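Craddock bench group, minutes
April 17, 2023

**Present:** cell crew, software, safety lead, one guest from Sterkier (by phone)
**Main topic:** the crushed cup on the Lorau cell

## 1. Old business

Minutes from last time approved with one fix: the spare wrist cable was ordered, not delivered. It's still on the way.

The new lighting is up and everybody loves it. Moving on!

## 2. What happened

Software walked us through the log. On the coffee packing task, the right arm closed on a lidded paper cup, and the grip force went past its limit and stayed there. The cup wall folded and the lid popped off. The stop command went out on time, but the gripper kept squeezing for 800 ms before it let go. The cup was empty, as all our test cups are, so no spill and no cleanup. No injuries. The operator was seated outside the reach of both arms and hit the stop button as well, which was exactly the right call.

We were all pretty excited by how good the log is. Last year we would have been guessing for a week, and this time we had the force trace on the big screen before the coffee was gone.

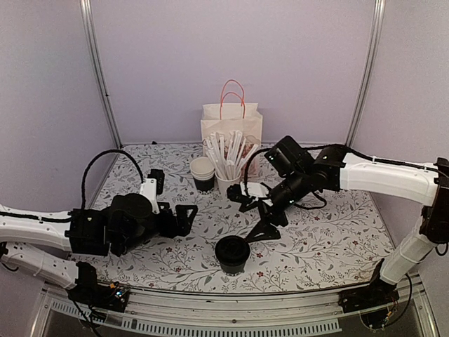 Layout was the first thing we talked about. Software thinks the approach path matters as much as the force limit, and wants to look at where each item stands before an arm moves in. With the lidded cup out front on its own and the straws, stacked cups and paper bag all sitting behind it, the right arm has a clean way in from the side, so crowding doesn't look like the cause. The straws could still be a problem for the wrist camera on that arm if they lean into its view. Agreed to log the camera feed along with the force trace on all runs from now on.

## 3. Cause (as far as we have it)

Two things seem to have lined up:

- The force limit for paper cups was set to 70 percent of full. That number was copied over from the hard plastic tumblers and should never have been used on paper.
- The release command waited in line behind camera messages. Sterkier confirmed on the phone that their driver handles messages strictly in order, with no fast lane for stop or release.

The first one is ours, plain and simple. The second is a shared one, and Sterkier was great about it. They already have a branch with a priority lane and will let us try it early.

There was a good long discussion about whether the delay would have mattered with the right limit. Safety lead's answer: yes, it matters anyway. A late release on a paper cup costs us a paper cup, but the same delay with a hand near the fingers is a different story. Everyone agreed, and the delay is now logged as a safety fault and gets fixed first.

## 4. Retest so far

With the limit turned down to 20 percent we ran the pick again this morning, slow speed, right arm and left arm in turn. No folded cups. We did get 3 slips, all while tilting the cup on its side, and all with the fingers set too close to the base.

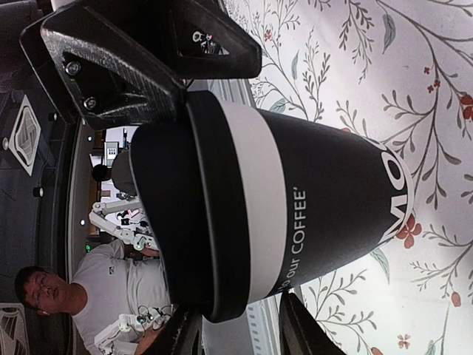

The slips are good news in a way, because they give us the bottom end of the range. Somewhere between slipping and folding there's a setting that works, and the crew wants to find it by stepping the limit up a little at a time. Gripping up near the lid, where the cup is stiffer, has felt the most secure. Software will make that the default grip point if the numbers back it up.

The question came up of whether to add soft pads to the fingers. Jastavov makes a set that fits. Opinions were split, and the crew would like to get the bare fingers right first. Parked until May.

## 5. Decisions and actions

- Cell stays at slow speed until the release delay is fixed. **Safety lead**
- Separate force limits for paper, plastic and glass, with no copying between them. **Software**
- Install the Sterkier branch on the Lorau cell only, and time the release under full camera load. **Software, Sterkier**
- Step test on paper cups, lid on and lid off. **Cell crew**
- Add "check force limit for item type" to the start sheet. **Cell crew**
- Buy more cups, please. Same size as the ones we have. **Cell crew**

## 6. Other

Thanks to the operator for the quick stop and for writing everything down right after. The notes matched the log almost line for line, and software would like to use them as the model for future fault reports.

Next meeting in the first week of May, same room. Sterkier will try to come in person.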